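Learning to sleep again (sort of)

13 Oct 2021

Print | E-mail this post

So I've been a terrible sleeper since March, when we moved to the apartment on Hamel Street and I found out the bus goes past at 5 every morning. I tried the tea, I tried the podcast with the man whispering about canals, and I even bought a Zavex pillow that cost way too much and smells like a new car.

What finally helped was boring. My friend Marwan Kassab told me to get up at the same time every day, weekends too, and stop lying there being mad at the ceiling.

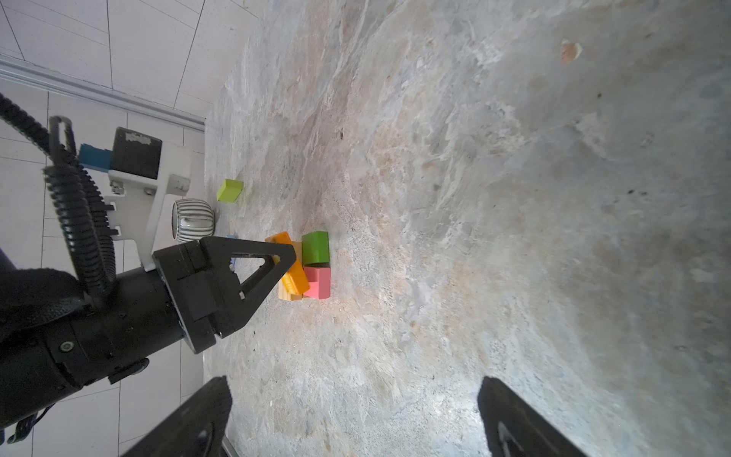

How long did it take before I noticed a difference?

It was 18 days for me, and the first week was awful. I fell asleep in a bowl of soup at lunch (well, nearly).

I also quit coffee after noon, which hurt more than the early alarm! My 3 p.m. cup was the best part of my day. I swapped it for a walk down to Pidgate and back, and now I get cranky if it rains and I have to skip it.

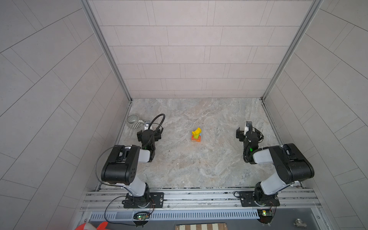
Bedtime is the part I still mess up. I'll be all set to turn the light off and then I'm reading reviews of toasters until midnight. What I do now is pick something dull to picture in my head and stick with it. Lately it's wall tiles in staggered rows, like the ones on that back wall, and I follow the grout along one row and then start on the next. I rarely make it very far. If I'm still awake after a while I get up, fold some laundry in the dark and try again. The socks don't always match, but I'm sleeping till the alarm most nights.

14 comments | 56 shares

Contact | © Copyright, all rights reserved | Back to top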